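The Cirness is a wall-hung plate rack. You wash a plate, you put it in the rack, it drips, and it lives there until somebody wants dinner. If you have read this far and thought "I have a cupboard", you may well be right, and we wish you and your cupboard every happiness.

# Cirness plate rack

Made by Plurngate in solid ash, to order, at our workshop in Murkberg.

**£1,610, delivered. Fixings included. Plates not.**

We put the price near the top after Gertraud Wieser, who answers our telephone, asked if she could stop being the one to break it to people. It is a great deal of money for something that holds crockery. It is also the same price as it was last year, and the price won't drop in a sale, so there is no point in waiting for one.

## What it is

A rack with two rows of upright dowels, one above the other, open at the bottom so that the water can go where water wants to go. The top row takes dinner plates. The bottom row is closer set and takes side plates, saucers and any small lids you've kept after the pot broke. Along the front runs a rail with hooks for mugs, and there's a shelf on top for jugs, or for the things people put on shelves above jugs.

You can hang it over the sink, over the draining board, or on a wall with no plumbing at all. Over the sink is best. Hung anywhere else it becomes ornamental the moment you put a wet plate in it and the skirting board starts to complain.

## Sizes and so on

| | |
|---|---|
| Width | 82 cm |
| Plates held | 28, both rows full |
| Timber | Ash, solid throughout |
| Finish | Oiled, or Leitner white |
| Wall brackets | 2, steel |
| Made | To order |

The plate figure assumes ordinary plates with ordinary rims. Soup plates take up two slots each and sulk in both of them. Square plates will go in, but they stick out at the front and you will catch your sleeve on them, and we would ask you to think about whether you want square plates.

Please measure your biggest plate before ordering. Then measure the one you bought on holiday, which will be bigger.

## How it's made

Meinrad Aigner turns the dowels and Rahel Holzer does the joints. They have worked at facing benches for years and agree on very little, apart from glue, of which they use one sort and will not hear of another.

The frame is mortised and wedged. The dowels are set dry into the lower rails, so any one of them can be lifted out and replaced if it splits or if a child has been chewing it. You get four spares in a cloth bag. Most customers put the bag in a drawer and write to us some years later asking if we sell spares. We do, but do look in the drawer.

We used to make the Cirness in beech. Beech is lovely to work and goes grey and furry when it's wet every day of its life, so we changed. If you own a beech one it can be sanded back. Rahel will tell you how over the telephone, at some length, with a section on grain direction.

## Finishes

**Oiled.** The ash is left its own colour, pale to start with and yellower as it goes on. It wants oiling again twice a year, which means once a year, which means when it looks dreadful. Any oil sold for chopping boards will do. Olive oil won't, however nice the bottle.

**Leitner white.** A hard paint with a slight warmth to it, so your kitchen won't look like a dentist's. It needs no looking after beyond a wipe. It does chip if you hit it with a casserole, and then you have a choice between the touch-up pot (supplied) and telling visitors that it's meant to be like that.

We don't do grey. We did grey for one February and sold a lot of it, and Meinrad hasn't been the same since.

## What to put in it

Anything flat that survives washing-up. A rack leaves your plates on show all day, so it does flatter a set with some painting on it. Plain white looks tidy, if slightly like a canteen. Old off-white glazes with painted designs look as though you've inherited them, and a mixed lot from several charity shops looks best of all, though it takes patience and a strong carrier bag.

The mug hooks will take most handles. Very fat handles won't go on, and very thin ones will, but swing. Bowls are happier on the top shelf than between the dowels, where they lean on each other and nothing behind them can be got at.

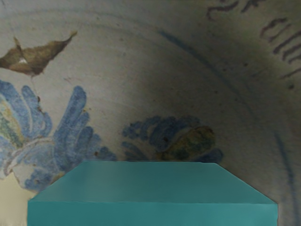

## Putting it up

You'll need a drill, a level, a pencil and a second person. The second person holds the rack and is told "up a bit". It helps if you're still on good terms afterwards, so eat first.

1. Find out what your wall is made of. Brick and block are fine with the plugs supplied. Plasterboard is fine only if you screw into the studs. A full rack is heavy, and you'd be surprised by the noise one makes on the way down. Edeltraud Mösli, who was our first customer, was very surprised.
2. Hold the paper template against the wall, with its lower edge well above the tap. You want to be able to fill a stockpot without hitting your knuckles.
3. Check it with the level. Don't check it against the tiles, the window or the ceiling, none of which are straight.
4. Mark, drill, plug, and screw on the brackets.
5. Lift the rack on. It drops over the brackets and should sit still. If it rocks, pack the back of the lower rail with one of the cork pads.
6. Fill it slowly, from the middle outwards.

If you'd prefer someone else to do it, any joiner can manage from the leaflet. We don't fit racks ourselves. We did once and ended up rehanging a door, two pictures and a curtain pole.

## Looking after it

Wipe the lower rails when you think of it. Limescale collects where the drips hang; a cloth with a little vinegar shifts it from the white finish, but on oiled ash use warm water and your thumbnail. Don't put any part of it in the dishwasher. We know it won't fit. Someone sawed one.

## Ordering and delivery

Racks are made in the order in which people pay for them. When yours is nearly done Gertraud will ring to agree a day, and she'll ring again the evening before in case you've forgotten. It comes in one piece in a flat wooden crate, which the driver will take away again unless you ask to keep it. Plenty of people do. They grow lettuces in them.

You can send it back within a month if you don't like it, provided it hasn't been hung. Once it's had screws near it, it's yours.

## Questions we get

**Can you make a wider one?**
No. A wider one sags. We've made it, and watched.

**Can you make a narrower one?**
Yes, to any width you like. It costs the same, and everybody thinks that's unfair.

**Does it drip on the worktop?**
If the worktop's underneath it, yes.

**Don't the plates get dusty?**
The ones at the far end do. Use them now and then. Estela Tapia, who draws up our plans and has had a Cirness in her own kitchen since the first batch, takes from the left and puts back on the right, and claims that every plate she owns gets its turn. Her husband takes whichever is nearest.

**Is it safe over a hob?**
Please don't. The oil goes sticky, the paint goes brown and the plates get too hot to pick up.

**Do you have a showroom?**
There's one hanging in the workshop, with our lunch things in it. You're welcome to come and look if you ring first, and somebody will move the soup.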